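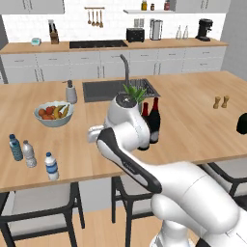 Parnutgate Shared Workshop Forum > Builds > Island arm, do we bolt it or put it on a rail

slowsolder
ok so update on the island arm. Sim kitchen is up and running, Vornmont finally loads without crashing on my laptop. Wrist gets as far as the sink from the floor mount which I did not expect, thought we'd run out of reach way before that. Stools are in the way though. Three of them along the front and the lower link has to come up past them.

Questions
- floor mount or rail under the counter edge?
- does anybody still have the Osagie finger pads, the soft ones
- who has the budget sheet, I'm 20 dollars over on fasteners and want to log it

twelvevoltmoth
Floor. Rails flex. We did a rail on the drill press feeder and regretted it for a whole winter.

Pads are in the drawer under the laser cutter, or were in April.

granny_gears
Disagree on the rail. The feeder rail flexed because it was aluminum scrap held on with wood screws. Do it with real linear stock and its fine. And you get the whole counter. With a floor mount you're picking one spot and everything behind the arm is a pain to reach. Look how much stuff is tucked in back of the wrist.

twelvevoltmoth
real linear stock costs real money

granny_gears
so does redoing the mount twice

slowsolder
Can we not do the feeder fight again pls. Just need to know for the sim, I have to pick a base before I can run anything useful.

tarp_and_twine
What are you picking up with it first? If its water bottles thats one thing, the fruit bowl is a whole other project. I'd leave the bowl till last. Wide, shallow, stuff piled in it, bananas on top... nope

slowsolder
Shakers first. Then one of the dark bottles. Payload on paper is 230 grams with the small motors so a full bottle is out, empties only.

tarp_and_twine
ok shakers good. They've got a waist so the fingers have somewhere to sit. Go for the narrow part, come in level, dont grab the head.

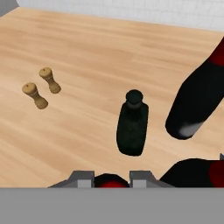 hexkey_ana
Moderator, arms and grippers bench

Had a go at the pick setup. Bottle is in line with the finger gap, shakers are off to the left in their pair. Bottle grasp I'm not worried about. The shakers I am — they stand really close together and the fingers on this gripper are blocky. Pretty sure the outer face of one finger is going to clip the neighbor.

Things I'd try:
thinner finger tips (I can print a set, 5 hours on the slow profile)
or come in so the fingers close across the pair, not along it

Also watch the black link on the right side of the table. Plenty of wood between it and the bottle now but check it again after you change the base, please check it, I've been burned by this.

twelvevoltmoth
Print the tips. Rotating the wrist every time adds a pose you have to tune forever.

granny_gears
Rotating is free. Printing tips means two gripper models in the sim and somebody always loads the wrong one. Ask the Steltanstead group, they did exactly that.

hexkey_ana
fair. I'd still print them, we can name the file something sane this time

slowsolder
Ok plan. Floor mount for now becuase I already have the model. Rotate the wrist first, 20 tries on the left shaker, 20 on the right. If it clips more than a couple times I'll take the printed tips. Rail goes on the someday list, sorry gears

granny_gears
noted under protest

tarp_and_twine
pads were not under the laser cutter btw. Found them in the Osagie box with the belts. Left them on your shelf

slowsolder
oh nice thx. Still need the budget sheet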